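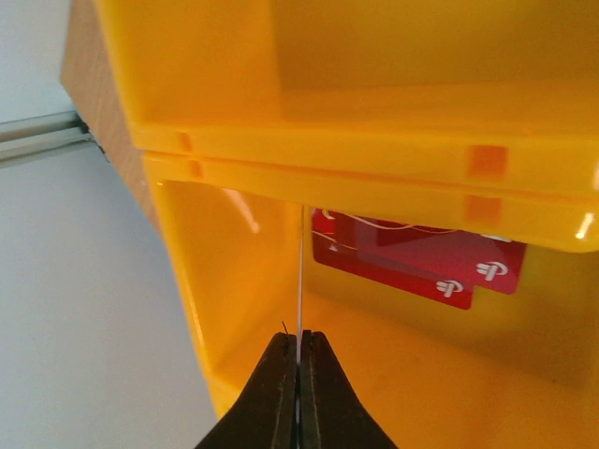
I have been putting off the wallet drawer since we moved to Cikberg. Every house I've lived in has had one. It starts as the place where you drop your keys and a stamp book, and before long it's where old cards go to wait for you to decide something about them. Ours moved with us 740 miles in a box marked KITCHEN MISC, and I slid the whole mess into the new drawer and closed it, and that was that for the whole summer.

Then last month I was at the register at Flimar, with a very patient line behind me, going through everything I own to find the one card that would give me my points (all 3378 of them, thank you very much, I've been saving up for a stand mixer). I found a library card from two towns ago. I found a punch card for a sandwich place that I'm fairly sure is a nail salon now. I did not find the Flimar card. I paid full price for my coffee beans and drove home in a mood.

So it was time. I made tea, got everything out of the drawer and sorted by the oldest system I know, keep and don't keep. I'm a big believer in bright yellow bins for this sort of job. My mother sorted buttons in yellow tubs and I suppose I never got over it, but they're also just so cheerful, and a card dropped into one doesn't vanish the way it does in a dark basket. The red cards stand out best of all. If I ever run a business I'm making my cards red.

A tip, if you have a drawer like mine: sort first and cut up later. I once sat down with the scissors going at the same time, and by the end of the evening I had cheerfully snipped my way through a perfectly good insurance card. It took 41 minutes on the phone to get another one. Now the scissors stay in the kitchen until the next day.

The cards went quickly. What slowed me down was the leather, which I always forget about. There's something about a good piece of brown leather that makes you sit down and hold it for a while.
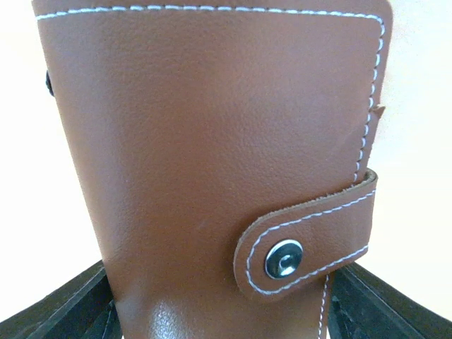 I love pale stitching on brown leather more than I can reasonably defend. You notice it the way you notice piping on a pillow. I also like a strap that comes around the front and closes the thing up properly, because buckles and I have never gotten along, and a zipper always gives out the week before a trip. The edges get a little rough with time and I don't mind that either. Leather that's been handled looks friendlier to me than leather that hasn't.

Back in Jollus there was a little repair shop called Chrysikopoulos, down the steps beside the bakery, where I used to take anything with a seam. They told me to go easy on the conditioner, a dab on a soft cloth and then leave it alone overnight, and I've done it that way ever since. I haven't found a shop like that here. If you're in Cikberg and you know of one, please leave me a comment!

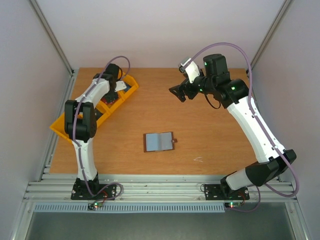

By late afternoon the tea was cold and I had a keep pile I could live with. My new rule is that only cards I've used since spring get to travel with me. The rest can live at home in a yellow bin with a lid, and if I haven't gone looking for them by Christmas, out they go. The library card I'm keeping anyway. It was a very nice library.

The Flimar card, by the way, was in my coat pocket. I'm at 3378 points still, and the mixer I want comes in a butter yellow, so you can guess how that's going to end. Next up is the drawer with the batteries in it, and I'd like to know what everybody does with the ones that might be dead.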